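Guides > Household Money > Extended Warranties

Extended warranties: the questions readers keep sending us

By Yaryna Prokopenko
August 22, 2019
Reading time: 4 minutes

Every time we write about appliances, the mail fills up with the same worry. Someone is at the register with a new dishwasher, and the clerk has started talking about protection. Below are the questions that come up most. I should say up front that I've read a lot of these contracts and like very few of them.

The basics

What is an extended warranty, exactly?

Most of the time it's a service contract, which is a different animal from the warranty in the box. The maker's warranty comes with the price. The contract is a separate product, often run by a company you've never heard of, and the store gets a cut for selling it. Look for the name of the "administrator" on the back page. That's who you'll be on the phone with.

Does it start when the maker's warranty ends?

Sometimes. Plenty of plans start on the day of purchase and run alongside the free coverage, so a "three-year plan" may add only 2 years of anything new. Sellers say the overlap covers things the maker won't. Ask which things, and ask to see the page. 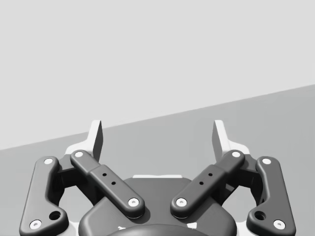 Computer rendering: a two-fingered gripper over a plain gray surface.

The clerk said it covers "everything." Is that true?

I have yet to see a contract that does. The Stistex Home plan, which several readers sent in, has a page and a half of exclusions. Rust is out. So are knobs, shelves, racks, filters, hoses, cosmetic damage, power surges (unless you buy the surge add-on) and anything the technician decides is "improper use." The contract leaves that last one to the technician's judgment, and the technician is picked by Stistex.

What does a claim cost me?

Look for the service fee, sometimes called a deductible or a trip charge. You pay it each time somebody comes out, including the visit where they look at the machine and order a part. 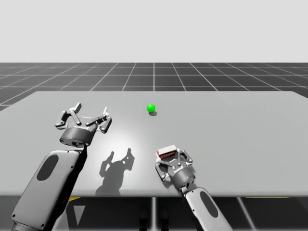 Can I buy the plan later, after I've thought about it?

Usually there's a window, often as long as the maker's warranty lasts. The "today only" price at the register has a way of coming back in the mail in September. Ask the store to write down the last day you can sign up, then go home.

What if the repair costs more than the machine is worth?

Then you run into the cap. One contract a reader sent us, from the Giraldo appliance store in Turham, promises coverage "up to $3000." Sounds generous. Her washer cost $800, and a later clause limits total payouts to the purchase price, so the $3000 was never on the table for her. If they decide to replace the machine, you may get a "comparable model" or a store gift card, and it's their choice which.
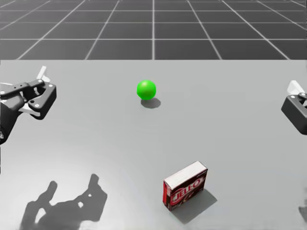 How do I cancel one I already bought?

Write to the administrator, keep a copy, and include the contract number and the date you bought it. Many plans give a full refund early on and a partial one after that, minus a fee and minus any claims paid. If the plan was rolled into store financing, the refund may go to the lender, so check your balance afterward.

Do good reviews of a warranty company mean anything?

A little. Look at when they were written. A glowing review posted the week of purchase is a review of the salesperson. The ones I read are from people who filed a claim — and they tend to be longer. 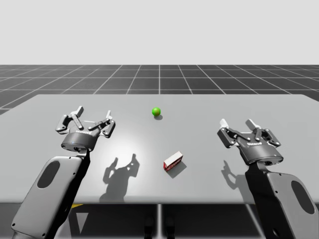 Paying another way

Doesn't my credit card already do this?

It may. Some cards add time to the maker's warranty if you paid with the card, though issuers have been dropping the benefit. Call and ask for the current terms in writing, because the booklet that came with the card could be years out of date.

What do you do yourself?

I put the price of the plan in a savings account and leave it there. My colleague Ntombi Pillay thinks I'm too hard on these contracts. She bought one on a refrigerator with an ice maker, and it paid for a new ice maker. Fair enough. I'd still want to know what she paid in fees, and she can't find the receipts.

Is there anything I'd ever cover?

Maybe a laptop for a kid in college, if the plan includes drops and spills and the fee is low. Read the part about mailing it in first.

Related
Stundance mattress trial: reading the return terms
Delivery fees and who sets them
Is a home warranty the same thing?
How long to keep a receipt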